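Home > Kids' Science > Machines > Can you really teach a robot by showing it?

Jan 11, 2024

You may have heard that robots can now learn just by watching people. It sounds easy. You open a jar, the robot sees you open a jar, and from then on it opens jars. I have my doubts, and I think you should have some too.

Let's start with how the showing is done. There are two main ways.

The first is remote control. A person sits or stands near the robot and moves a set of levers, and the robot's arms copy every move. A company called Rostex sells a set like this to schools. The robot saves what its arms did, along with what its cameras saw. The trouble is that it's slow. Try tying your shoes while wearing oven mitts and you'll have the idea.

The second way leaves the robot out of it. A person holds a pair of grippers, one in each hand, and does the job with those. A gripper is a robot's version of fingers.

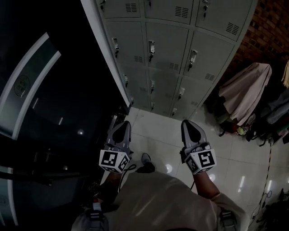

Doing a job this way is quicker to set up, but the computer has to work out where each gripper was at every moment. It can't feel your arms the way you can. So people often add markers it can spot easily, like the black squares printed on the white cubes under these two grippers. If the computer knows what a cube looks like from every side, it can figure out which way it's tilted and how far off it is. Now think about those locker latches. They're small and made of metal, and you'd use your fingertips on one without thinking. Two stiff plastic fingers have a much harder time.

Then comes the part the ads skip. One try is not enough. A project called Modise asked for 100 tries at a single job before it would even start training. Do you need 100 tries to learn how a latch works? I'd guess you need one or two.

And what happens when the job changes a little? At the Drusgate science fair in December, a robot named Diteo had been taught to shut a drawer. It managed 8 drawers out of 24. Somebody had swapped in a different handle. A small child could have coped with that — the robot pushed at the air.

Does that mean showing robots things is a waste of time? No. It beats typing out every tiny movement. But next time you see a video of a robot doing a chore, ask how many tries it took, and whether anyone moved the furniture.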